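Sándor Virág owns more bowls than he has chairs for the people who might eat from them, and he'd like it known that this was never the plan.

"I went into Cloltero for a lamp," he says. "They were out of lamps."

He has lived in Drokthorpe for 17 years, and for most of them his bowls sat in a cupboard he describes as "a landslide with a door." In April he took everything out and started again on the round table by the curtains.

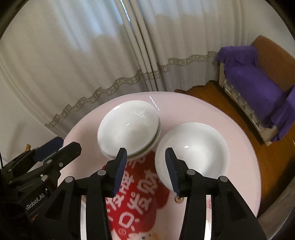 "White only," he says of the new rule. "I had a brown one from Clarkar that I loved, and it made all the others look like hospital equipment. My cousin has it now."

His method is to stack by size, then pick up the stack and listen. If it rattles, something is in the wrong order. A crooked stack gets taken apart and built again – he won't push it straight, having chipped a rim that way once and brooded over it through dinner.
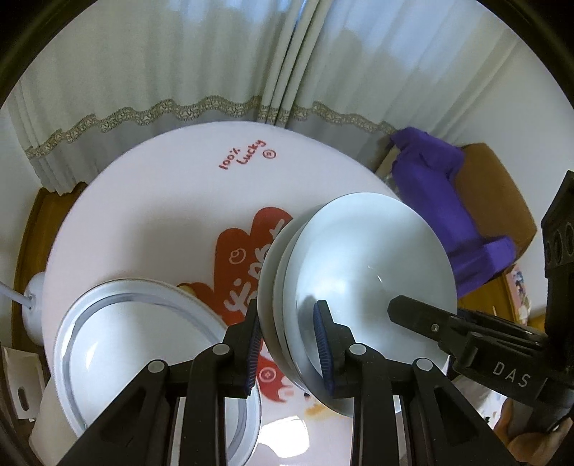

*Interview by Samir*

Dishes with a flat bottom go in a pile of their own. "People put a bowl on a plate and a plate on the bowl," he says. "That's a tower. I'm too old for towers."

Does he use them all? He thinks about it. "Soup. Cereal. One has keys in it." The lamp, for the record, he never did buy.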